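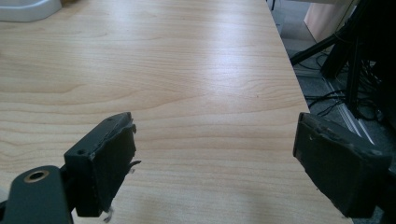
Macarena Zúñiga wanted to know before anything else whether the tops would mark, and she asked it in the doorway of the Grandard workshop with her coat still on. She got her answer about an hour later, at the finishing bench. They do mark, if a wet cup is left overnight, and the mark can usually be taken out.

We went to the Grandard open day in Steinbach on 18 Nov 2025. There were 12 of us in the group, which was the limit for one tour. The workshop makes tables and desks and sells most of them to schools and small offices. It has been in the same building since before the road was widened, so you now park behind it and walk in past the timber store.

The tour started with the cutting room. The saws were off while we were in there, and the foreman ran one board through at the end with everyone behind the yellow line. After that came edges. I had not thought much about table edges before. They do a straight edge and a rounded one, and the straight one costs less and chips sooner. A sample of each was passed around.

In the finishing room we looked at the light-colored tops. The grain on these is pale tan and wavy, with long ovals in places, and under a strong light the middle goes nearly white and you lose the pattern. Walk to the other side and it comes back. Two people in our group were choosing a table for a room with a big south window and spent a while on this. The advice they got was to take a sample home and look at it at noon and again in the evening. Samples are 5 dollars and come off the price if you order.

The Jolitia desk was the one most people asked about. It is 53 inches wide and sells for 505 dollars without drawers. I thought the legs were a little thin for the size. The Pirnimura is the bigger model and was not on show, as the last one had gone out in September and the next batch was not finished.

Coffee was in the packing area, with rolls from the bakery across the street. They ran out before the second group came through. Parking was free. The restroom is up a flight of stairs, and I did not see an elevator.

Macarena ordered a plain top with the straight edge. I took two samples home and they are on the kitchen windowsill now.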